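Extended Warranties on Kitchen Appliances: Your Questions

Last updated May 14, 2025

Should I buy the extended warranty?
Usually no. Stores push them hard at the register, and a thing that gets pushed that hard is seldom priced in your favor. Look up the repair cost first, then decide.

The salesperson said most dishwashers fail in year three. True?
Ask where the number comes from. I asked at two stores in Gimville and got a shrug at one and a brochure at the other. The brochure was printed by the company selling the plan.

What does a plan cost?
The Tiven plan I was quoted in December was $78 a year on a $600 dishwasher. Run that for five years and you're well past half the price of a new one. The Gedard plan was $80 with a service fee on top, which the front page of the leaflet left out.

Does it cover accidental damage?
Read the exclusions. "Full protection" can leave out racks, seals, hoses, scratches, and anything they decide to call misuse.

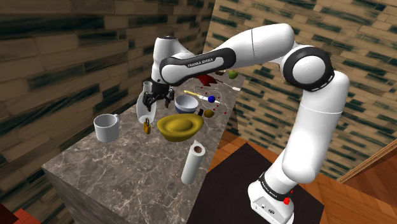 A white cup held just above the countertop.

Are cups and glasses broken in the wash covered?
Not under any plan I've read. Kohlhase calls its top tier "whole kitchen," but the contract stops at the machine. What's inside it is your problem.

Has anyone had a claim paid?
Yes, a few. Haoran Liang wrote in about a control board: the bill was $484 and his plan paid it after three phone calls and a letter. I'm glad for him. I'd still want to hear from the people who gave up after the second call.

Can I cancel?
Often, but the refund may shrink every month and you may have to ask in writing. Keep the receipt and a copy of the contract, including the back page.

What do you do instead?
I put the money in a savings account. If the washer dies, there's cash for a repair. If it doesn't, I keep the cash.

Do you get paid by any of these companies?
No. Check anyway, and ask the same of any site that tells you to buy.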